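Coat swap returns to Nosard Hall, and I've finally sorted my wardrobe

10/11/2020

The winter coat swap is back at Nosard Hall, and if your hallway looks anything like mine (five hooks, far too many coats, one umbrella that doesn't open) you'll be as pleased as I am. Drop-off starts this Saturday at ten and runs until three, and the same again the Saturday after. Everything is handed out from the last week of November, by booked slot this year, so there won't be the usual scrum by the door.

For anyone new to Cidberg, the swap is the one that used to be in the old library before the roof went. You bring in a coat or jacket you don't wear, you get a paper token, and you can spend the token on somebody else's coat later in the month. If you'd like to give without taking, put the token in the jar and it goes to a family who needs one. Last winter 271 coats came in and 261 went out again, and I'm told the ten left over were nearly all ski jackets in children's sizes from a decade ago — very bright, very loud, I'd have had one if I were smaller!

The organisers are hoping to get past that figure, and they're asking in particular for men's coats in large and extra large. Those went in the first hour last time. Women's long coats are always welcome, and so is anything waterproof with a hood. They'd like fewer fleeces, please. There are still two sacks of fleeces.

What's changed this year is how they want things brought in. Coats need to be clean and dry, with the pockets emptied (a set of house keys turned up last November and took until Christmas to get home), zips done up, and the whole thing folded into a bag with the size written on the outside. Bags will then sit untouched for three days before anybody opens them. One household at a time at the table, masks on, and no trying things on in the hall. You can take a coat home and bring it back within a week if it's no good, which is kinder than the old system of wriggling into sleeves behind the piano.

Broken zips are the big thing. Of last year's coats, 67 arrived with a zip that stuck, or had lost its slider, or had come away at the bottom. Baptista, the alterations shop on the corner of Mill Lane, is taking on the repairs again and will do any swap coat for the price of the parts. Take it in before the weekend if you can, and say it's for the hall. They'll also sew buttons back on if you've kept the button. I hadn't, of course.

So I spent Sunday afternoon going through ours. I'd planned on half an hour and it took until it was dark, partly because I kept finding things I'd forgotten we owned. My method, if you can call it that, is to lay each jacket out flat on the bed, run the zip up and down a few times, go through the pockets, then look along the seams and under the arms where the stitching tends to go first. Then it's sleeves in, bottom up, hood tucked down last. A padded coat wants the air squeezed out before you fold it or it just springs open again. I've ended up with four to give away, one for Baptista and one I couldn't part with even though the lining's in ribbons.
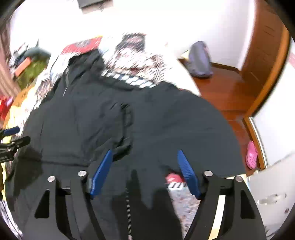 Not everyone is sold on the folding, mind you. One reader wrote in to say that thick winter jackets ought to be rolled, starting from the hem, with the sleeves laid across the back, and that a folded coat always comes out with a crease across the chest that never quite drops. She has a point about the crease. I asked the organisers and they don't mind which you do as long as it fits in the bag and they can read the size.

A few more practical bits. Lirano, the launderette opposite the bus stop, is letting swap donors use the big dryer free on Thursday evenings, which is handy if you've a heavy coat to wash and nowhere to hang it. Bring your own tennis ball for the padded ones. Hats and gloves can go in too, in pairs, though they don't earn a token. No shoes this time, there isn't the room.

The hall's also trying to raise 1,000 pounds for new rails, as two of the old ones went over last year with everything on them. There's a tin at Baptista and another at Lirano.

Slots for collecting go up on the hall noticeboard on Friday, and there'll be a list by the side door for people who aren't online. If you can't get to a drop-off, leave a note through the hall letterbox with your address and somebody will come for your bag, in Cidberg itself and as far out as the garden centre.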